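This site uses cookies to remember your preferences. By continuing to read you agree to their use. OK / Read more

Filed under: Diary, Home and Garden, Grumbles

28/04/2020

Day whatever of the sourdough
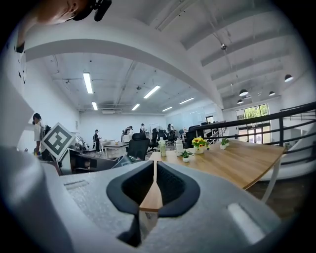
The starter

Peter Vondráček has given me a jar of his starter. He left it on the front step with a note taped to the lid, and rang me from the car to say it was there, as if I might mistake it for the milk. According to him it has been alive for 30 years and came from a bakery called Pasichnyk, which I have never heard of and can't find in any phone book. I asked how a thing you throw half of away every day can be 30 years old. He said I was being difficult.

I don't believe in the starter. I want that written down before I get fond of it. It's flour and water that has gone off in a way people approve of. But there is no yeast at either supermarket, Lenka is sick of crackers, and I had already told Peter yes.

Fed it at seven this morning. Nothing. Fed it again after lunch because Lenka said it looked hungry, which I'm not sure a paste can do. By four there were a few bubbles up one side and it smelt like nail polish remover. Rang Peter. He said nail polish was normal. I get the feeling that anything I described to him would be normal.

The advice

Everyone has a method now. Jozefína swears by a banneton she ordered from a mob called Troka, and it cost her more than our toaster. Ľubomír says you only need a bowl and a tea towel, but he also says his last loaf could have been used to chock the ute, so I don't know why I'm listening to him. The book Lenka borrowed off her sister wants filtered water at a temperature I have no way of measuring. I held my finger under the tap and called it close enough.

There's a newsletter too, Sendness, that Jozefína forwards to the lot of us. Today's was over 2,000 words on the colour of crust. I read all of it. The author reckons most home bakers are frightened of dark bread. I'm frightened of the gas bill. An hour with the oven flat out for one loaf, and flour at the price it is, and I would like to see somebody do that sum and still call it thrifty.

The loaf

Started it anyway. 242 grams of the flour we had left, because that was what we had left, and everything else scaled down on the back of an envelope. I may have got the salt wrong. I folded it four times when the book said to, and between folds I wandered about the house looking for something to do with my hands. Cleaned the rangehood filter. Should have done that in about February.

The dough doesn't look like the dough in the book. Theirs holds its shape and shivers a bit when you tip the bowl. Mine went to the low side and stayed there. Lenka thinks it needs more time, and she may be right, so it's in the fridge overnight under a shower cap. She has asked that I not use her good one again.

Also today: the gutter over the laundry is leaking at the same join I sealed last winter. Jihad Twal from next door offered the loan of his long ladder and I'll take him up on it if the rain holds off. Two lemons on the tree, finally. No letter from the council about the kerb, and I don't expect one before the end of May whatever they told me on the phone.

Oven on at six tomorrow. If it comes out flat we'll have it as toast, and I'll tell Peter it was lovely.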